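Review: Virngate rear seat alarm for cars

My sister Teodora Kos bought this alarm after she read one more sad story about a small child left in a parked car. I tested it for three weeks in October, on the school road to Jerkelcombe.

The pad goes under the child seat. When you switch off the engine and the weight is still there, it rings after 3 seconds. 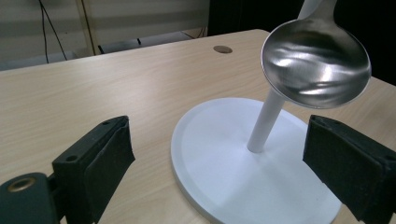
The sound is loud enough -- my son complained every time. The phone app is weaker and lost the connection twice. I would buy the pad again, but I would not trust the app alone.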